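Bin picking operator / robot cell tender, returns floor – Flomgate building
Davico Toy Returns
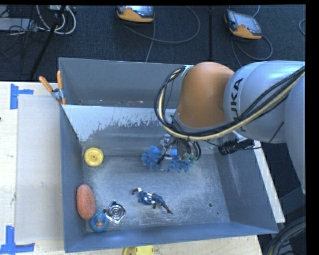
I run the returns floor at Davico and I'm looking for two people to join us on the day shift. I'm writing this ad myself, so forgive me if it rambles a bit.

What we do is take back toys that stores and online shops couldn't sell or got returned, sort them, and send them on to be repacked, sold by the pound or recycled. Everything comes in mixed. A dog toy on top of a superhero on top of a bath ring, plus the odd thing that was never a toy in the first place. For years that meant people standing at a belt, grabbing and tossing, 30 minutes on and then a short break, all day long. My own shoulder still complains about it.

Since February we've had robot arms doing a good part of the grabbing. I want to be straight with you about what that has changed, because people ask me in every interview.

Nobody on my crew was let go. There are 11 of us on days, same as before. What's different is the work. You spend less time lifting and more time looking. The arm picks a thing out of the bin and Zalix (our sorting software) makes a guess at what it is. When the guess is shaky, it comes to your screen and you decide. When the arm gets stuck, you stop the cell, clear it, and start it up again. You also load the bins, and there's more of a knack to that than you'd think – squishy stuff grips differently from hard flat stuff, and if you dump it all in one corner you'll be walking over there every two minutes.

Some people love it. Tamsin Mahmoud came off the belt and now trains everybody else on the pendants. A couple of others found it quieter and lonelier than the old line, and I get that. We moved the break table closer to the cells and we rotate through hand packing twice a week so you get to talk to human beings. I'm still working on the rest, and ideas are welcome!

What you'd be doing:
Loading and leveling bins
Checking the picks that Zalix isn't sure of
Jogging the arm with the teach pendant (we'll show you how)
Swapping worn gripper fingers
Writing up stops in the shift log, in plain words
Hand packing on rotation

What I need from you: good eyes, patience, and the nerve to hit stop when something looks wrong, even if we're behind. You should be OK standing for a good part of the day. No robot experience needed and no diploma either. If you've worked a register, a kitchen or a daycare you'll probably do great. Reading English well enough to follow the safety sheets is a must.

Training is 53 hours, all of it paid, the first part with Nermina Stojanović from our safety office and the rest on the floor next to one of us. You won't be alone with a cell until you both sign off.

Pay is $1,028 a week before taxes, full time, Monday to Friday, 6:30 to 3. Overtime happens before the holidays and it's your choice. Health plan kicks in after your first full month. The Spahić shuttle stops right at our gate, and parking is free.

To apply, drop a note at the Flomgate front desk or use the form on our jobs page. A resume is nice but a few lines about you will do. Please get it in by 23rd June. Come see the floor before you decide, too – just say so in your note and I'll walk you around on a lunch break. Bring closed shoes.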